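THE BOTTOM OF THE TOY BASKET
Speaker notes, Friday session, Gronham Play Library day. Slot is 21 minutes including questions. Do not run over again.

Start without the slides. Ask who has a basket, tub or drawer at home or at work where small toys go to be forgotten. Wait for hands. Put own hand up.

Say: at Gronham we lend up to 200 toys a month in August, fewer the rest of the year, and every one of them comes back with a friend. A bottle top, a sock, half a puzzle. The friend goes in the basket. The basket has been "getting sorted" for longer than I have worked there.

Click.

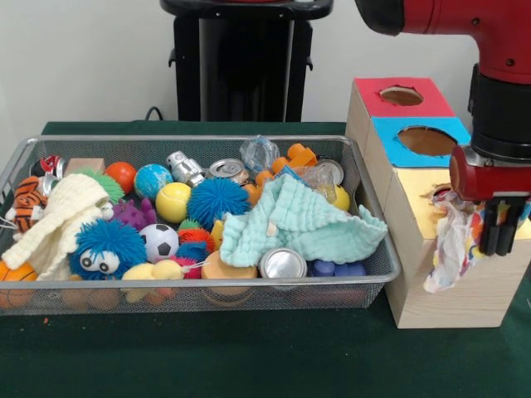
One reply on the Briltov mailing list said that a full basket is a working basket, and that children dig through a muddle far more happily than they choose from a shelf with labels on it. I have some sympathy with this. I have also met the shelf with labels on it, and so have you, and we have all seen what it looks like by lunch.

So, the case for the muddle. Go slowly here, people like this bit.

— Balls. Tennis ball, football, basketball, globe. A child will tip out everything else to reach the one on its own side of the basket.
— Spiky things. They hook on to whatever is next to them. Pick up one koosh ball and you may get the knitting too.
— Soft animals. The tiger is under a cream knitted cloth and has my full support.
— The drinks can. Crushed. Let the room find it for themselves, then move on. The same goes for the plastic bag.

Point to make: the basket stopped being a toy basket the moment it became the nearest place to put something down. Every flat or hollow thing in a building goes this way in the end (see also: my desk, the Avden piano).

Now the case against. A two-year-old does not know which bits are toys. Crisp bags, cans and caps out first, before any clever system. At Petersen they do this at the door with a bucket and it takes them 5 minutes. We wrote a policy, and that took us a year.

Then say what we tried:

Sorting by colour. Lovely for an afternoon. Looked like a paint shop.
Sorting by size. Everything is the same size, near enough, except the one thing that isn't.
Sorting by what it does. Rolls, squashes, stacks, goes through a hole. This one lasted, mostly.

Pause for water.
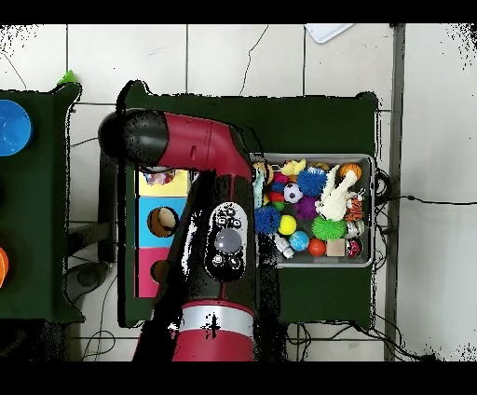

Page 2

The shape sorter is the only toy we own that tells you off. It has opinions about what belongs where, and a ball has got into it all the same, brown and beige, sitting behind the round hole in the blue panel. I find this cheering. Given a hole and a ball, someone will do the obvious thing, and that is more or less our whole filing system now.

The tray beside it is the squash pile. Three of the spiky balls you can pick out from the back row of the hall are two blue and a purple. If anyone asks whether spiky counts as squashy, say we had that meeting.

What to take home, if they want something to take home: one container fewer than you think. Rubbish out first. Let the children name the piles, even if one of them ends up called Gary.

Questions. If there are none, ask them what is in theirs.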